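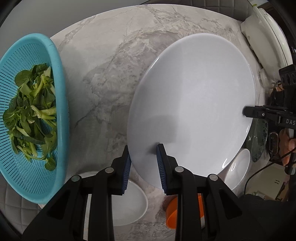 Wovura Opens Second Phase of Household Chore Trials

Clearing a table remains one of the harder jobs to hand over to a machine, according to an interim report released Wed 3 August by Wovura, the domestic automation institute.

The report covers 400 attempts at kitchen and dining tasks by the institute's test robot. Of these, 177 were completed without help from staff. Folding dish towels and closing cabinet doors produced the best results. Picking up large plates and moving bowls that stand close together produced the worst.

"A glossy plate with a thin rim leaves very little room for error," said Getsemaní Cuautle, who directs the trials. "People take hold of it on both sides and think no more of it. Our system still hesitates, and in a home that hesitation is a problem."

The second phase will rely more heavily on demonstrations in which people do the work themselves with hand-held grippers. Participants handle ordinary tableware, such as oval plates and small bowls, on tables where food is also set out, including leafy greens in a colander. Sessions are limited to 30 minutes.

Lisesora, a supplier of equipment to hotels and cafeterias, will fund the work for six months. Its operations manager, Christos Spanos, said the company has no present plans to place robots in customers' dining rooms. Shelf stocking, which Lisesora is studying separately, is considered closer to regular use.

Wovura expects to publish full results in January. Requests for the interim report should be directed to Michalis Karagiannis in the institute's public information office.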